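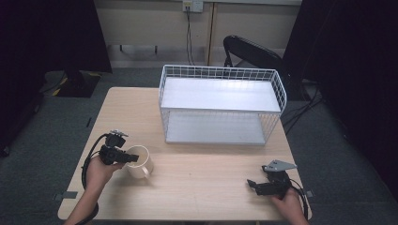

Wire basket on a table, April 2023.

1/ Notes on disjunctivism, continuing from the Kobzar reading list. The question: do a true perception and a matching hallucination share a common mental state?

2/ The common-factor view says yes. Same experience, different cause. The disjunctivist says no. In the good case the object is a constituent of the experience. In the bad case there is only something the subject can't tell apart from it.

3/ Usual objection: if you can't tell two states apart, they are the same kind of state. This doesn't follow. Indiscriminability isn't transitive. Sameness of kind is. Paint chips make the case well enough.

4/ The stronger objection is causal. Produce the same brain state without the object and you get an experience of some kind. Whatever that is, it should be present in the good case too. Then what work is left for the object?

5/ One reply: describe the bad case only negatively, as "not knowably different from seeing a basket." It then explains nothing that seeing a basket doesn't already explain. I find this consistent but thin.

6/ The Privness paper (4,000 words, most of them on p. 337 footnotes, or so it feels) tries a positive account and loses the screening-off argument by section two.

7/ Open problem for me: illusion. A straight stick that looks bent has an object, so which side of the disjunction does it go on? Authors differ and rarely say why.

8/ Will return to this in August, after the Prastari volume is out.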